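# Ikeo 2 episode tool: a review after 3000 recordings

I have been using Ikeo since the spring to sort, check and export recordings from hand-held grippers. Version 2 came out in September and I moved our work over to it straight away, so this review is mostly of the new version. I paid for the licence myself. For comparison, I used Raswood before this, and still keep it installed for one job that I'll come to.

Ikeo does three things. It reads the video and motion data from each gripper, lines them up in time, and lets you cut the result into episodes that a training script can load. It doesn't train anything and it doesn't drive an arm. If you want a full stack, look elsewhere.

## Setting up

Installation took most of a Saturday morning. The installer itself is quick, but it wants an older version of the video library than the one most people have, and the message you get when it finds the wrong one is just "decoder missing". Nidia Inga, who shares the workload with me, had the same message on her machine and a different cause (a folder name with a space in it). The manual covers neither.

Once it runs, it runs well. It has crashed on me twice in all that time, both times during export, and both times it picked up where it had stopped.

## Lining up two grippers

We record a lot of two-handed work, and this is the main reason I changed over. Raswood treats each gripper as its own recording and leaves you to match them afterwards. Ikeo loads both together and finds the offset from the motion data. You then get the views side by side and can nudge one against the other by a single step.

The review window also has a "contact" marker, which tries to guess from the video whether the fingers are holding anything. You can filter by it. I set mine to pull out moments with wide open fingers, as these are where the old version used to get the jaw width wrong.

Open fingers, with and without the other gripper in view:
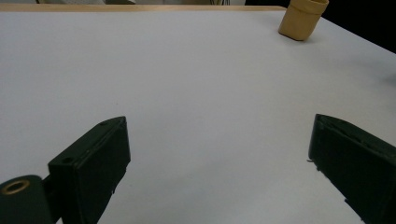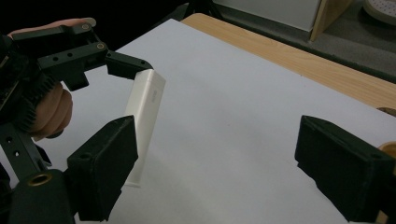

The jaw width estimate is much better than it was. In the old version I had to correct it by hand in 282 episodes out of the first 1712. I haven't kept such a careful count with version 2, but I now correct a few in a week, and most of those are very dark clips that I'd probably throw out anyway.

The contact marker is less good. It handles solid things with clear edges and struggles with anything soft. It also gets confused when a second gripper comes close, and will sometimes mark the wrong one as holding. You can switch it off for each view separately, so I leave it on for one-handed work and turn it off for the rest. I would like a setting for how sure it has to be before it marks anything. Maribel Montoya asked for this on the support forum and was told it was planned, with no date.

## Tracking

Ikeo builds a map of the space from the wide camera view and works out where the gripper was at each moment. Plain surfaces are still hard for it. If the camera looks at a bare white table for too long, the position starts to drift, and you see the path slide sideways in the 3D window. Version 2 does at least warn you, with an orange bar under the timeline, and you can ask it to redo only that part. Redoing a part takes 22 seconds on my machine for a clip of normal length. Before, you had to redo the whole session.

There is an add-on called Jamholm that uses printed tags on the table to hold the map steady. It works, but it costs extra and you need to put the tags down before you record, so it's no help with anything you already have. I tried the trial and didn't buy it.

## Export

The export is the weak part. It writes two formats, and neither matches what our planner (Ccori) expects, so I have a short script that renames the fields and swaps the order of the rotation values. The order isn't written down anywhere. I found it by turning a gripper on the spot and looking at which number changed.

It is also slow. Over half the time goes on compressing video again that was already compressed. Raswood copies the video as it is, and this is the one job I still use it for - I cut in Ikeo, save the cut list, and let Raswood write the files.

## Should you buy it

If you record with one gripper, on tables with plenty of things on them, Raswood does nearly as well and costs less. If you record with two, Ikeo will save you a good deal of dull matching work, and I wouldn't go back.

I'd give it four out of five. A fix to the export would make it a five for me, and the next release notes mention one, though they said the same last time. The keyboard shortcuts can be changed under Preferences, then Editor, and I'd move "delete episode" away from the D key on the first day.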